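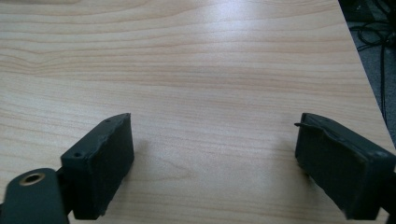
Heller Holztisch: helle Schleier auf der Platte und Kratzer vom Drahtkorb, was tun?

Drucken | Per E-Mail senden

Hallo zusammen,
ich habe seit April einen Tisch von Brurness (Modell Galow, hat 191 Euro gekostet) und bin eigentlich sehr zufrieden. Nur die Oberfläche macht mir Sorgen. Wenn das Deckenlicht an ist, sehe ich in der oberen Hälfte so einen weißlichen Schleier, da verschwindet die Maserung fast. Gehe ich zwei Schritte zur Seite, ist er woanders. Ist das Reinigerrest, oder geht der Lack kaputt?

Zweites Problem: Auf dem Tisch steht bei mir dauernd der schwarze Korb aus Drahtgitter, in den der ganze Kleinkram wandert. Ohne Unterlage, direkt auf dem Holz. 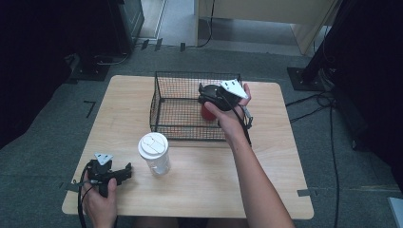

Den schiebe ich natürlich hin und her, und inzwischen fühle ich an einer Stelle feine Riefen, wenn ich mit dem Fingernagel drübergehe. Der Becher mit Deckel wandert auch ständig mit, Ränder habe ich davon bisher keine. Ich weiß leider nicht, ob die Platte furniert ist oder nur Dekor, in der Anleitung steht nichts. Kann ich da mit Schleifpapier ran? 600er hätte ich noch im Keller.
Danke schon mal!
Demetrio Pacheco

2 Antworten

Teodoro Figueroa
Hallo Demetrio, leg das Schleifpapier bitte erst mal wieder weg! Solange du nicht weißt, was das für eine Platte ist, würde ich gar nichts schleifen. Bei Dekor bist du sofort durch, und das kriegst du nie wieder hin. Schau mal von unten oder an der Kante: Läuft die Maserung sichtbar um die Ecke weiter, oder klebt da ein Streifen mit ganz anderem Muster? Oft wird man daraus schon schlauer, aber sicher ist das auch nicht — im Zweifel beim Händler nachfragen.
Dein Schleier klingt für mich nach Spiegelung, wenn er mitwandert. Wisch trotzdem einmal mit lauwarmem Wasser und einem winzigen Tropfen Spülmittel, dann klar nach und gleich trocken reiben. Bei mir waren es damals die Reste von der Möbelpolitur Bucur, die hatte ich viel zu dick aufgetragen (steht hinten drauf, dass man sparsam sein soll, wer liest das schon).
Unter den Korb gehört Filz. An Draht halten die runden Klebepunkte schlecht, ich habe mir deshalb einfach ein Stück Filz auf Korbgröße zugeschnitten und untergelegt. Verrutscht ab und zu, aber seitdem habe ich nichts Neues mehr drin. Die alten Riefen würde ich so lassen oder höchstens mit einem Wachsstift im passenden Ton probieren, und zwar zuerst an der Unterseite.

Gast
Nimm Cirus, damit geht alles weg. Oder Tischdecke drüber, fertig.

Drucken | Per E-Mail senden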